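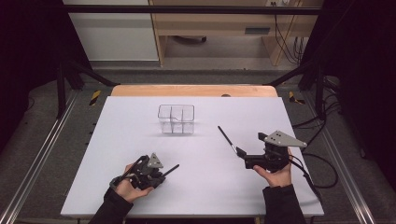
Both grippers up, clear divider box on the white table.

October 2019, bench notes, Trireren handheld kit (on trial from Zwahlen)

Second session. Still not sold on it. The brochure says a new operator is "productive within one session", and I'd like to know what they count as productive. Kristýna has steady hands and years at the bench and she was still fighting the things after 43 tries at the pen task.

Cables first. Zwahlen's rep called the kit "light and unobtrusive". There are cables off the grippers and they get into everything you do with your wrists. By the end of the morning I was planning moves to suit the cable. Asked in July if a cordless version was coming and got a very friendly non-answer.

Clear plastic was my idea, to be mean to it. The demo at Fornport was all matte colored blocks, and any camera can find those. Want to see what the tracking does with a box that barely shows up on white. Regula thinks this is unfair to the vendor. I think our customers own a lot of clear plastic.

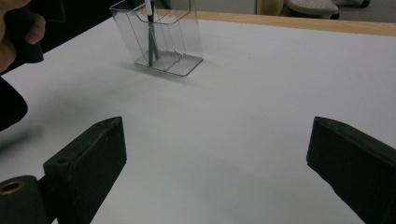 Gripper view, pen standing in one compartment of the holder.

View between the fingers is decent, I'll give them that. The pen is easy to pick out, dark shaft especially. The dividers are thin lines and I wouldn't bet on software finding them every time. Scuffs on the finger corners already. Need to ask what a replacement pair costs, the quote only says "consumables extra".

Software logged 93 percent of frames as "good tracking". No definition of good in the manual. Regula wrote to support, they sent back the same brochure.

Price: 700 a month for the pair, plus 300 for setup, which we ended up doing ourselves. Asbridge quoted higher but their contract lets you quit early. Zwahlen's doesn't.

To do: rerun with an opaque holder, same operator. Tie the cables up to the forearm and see if it helps. Don't sign anything yet.

Comments

K. Holub: Forearm tie is better but it pulls when you reach across. Try the shoulder.

Regula Frei: Still say do the opaque one before we complain to them. Also the setup fee is negotiable, I asked.

K. Holub: Get that in writing.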